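Sourdough by Mail: Your Questions, My Answers

Hi! I'm Wumpini, and I bake bread in a converted garage in Irndale and mail it to people who ask nicely (and pay). The same questions keep landing in my inbox, so I've put them all on one page. If yours is missing, write to me and I'll add it.

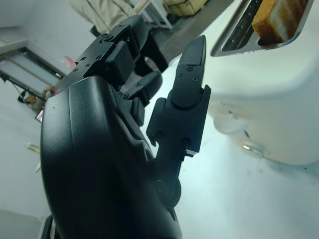
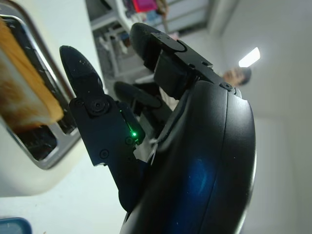 What kinds of bread do you make?

Right now there are 5. The plain white sourdough, a half rye, a seeded one, a soft sandwich loaf with milk and honey, and the Odora, my olive and rosemary loaf. The Odora sells out first every single week and I still can't get enough good olives to double it. I'm working on it!

When do you bake?

Orders close Monday at noon. I mix that evening, the dough rests in the fridge overnight, and I start baking at 4 in the morning (my neighbors are very patient people). Boxes go out the same afternoon.

Will it be stale when I get it?

Nope! Sourdough holds up well, and most boxes take two days. The crust does soften in the bag. Run the whole loaf under the tap for a second, put it in a hot oven for eight minutes or so, and the crackle comes back. Yes, really, under the tap. My mother thought I'd lost my mind too.

How should I store it?

Cut side down on a board for the first day, then in a paper bag inside a bread box if you have one. Please don't put it in the fridge, it goes hard and sad in there. If you won't finish it within four days, slice it and freeze it. Slices go straight from the freezer into the toaster, and I eat mine that way more often than I'd like to admit.

Do you sell your starter?

I do, dried, in little packets with a card of instructions. I've mailed out around 200 of them so far. It wakes up slowly, so give it a good week of feeding before you panic.

Is any of it gluten free?

No, sorry. There's flour on every surface in that garage, so even if I made a gluten free loaf I wouldn't feel right selling it to you.

How big are the loaves?

The sandwich loaf is 673 grams, and the round ones are 1,000 grams each. They fit a normal bread knife, but the half rye will give you a workout.

Can I pick up instead?

Sure, and you'll save the postage. Mervin Ross keeps a shelf for me at his shop on Begay Street, so choose "pickup" when you order and give him your name at the counter.

My box showed up squashed. What now?

Oh no! Send me a quick note with your order number and I'll put a new loaf in the next bake.

Related pages
Waking up your dried starter
What to do with the last heel of the loaf
Why I switched to Rinoro flour
Holiday ordering
Contact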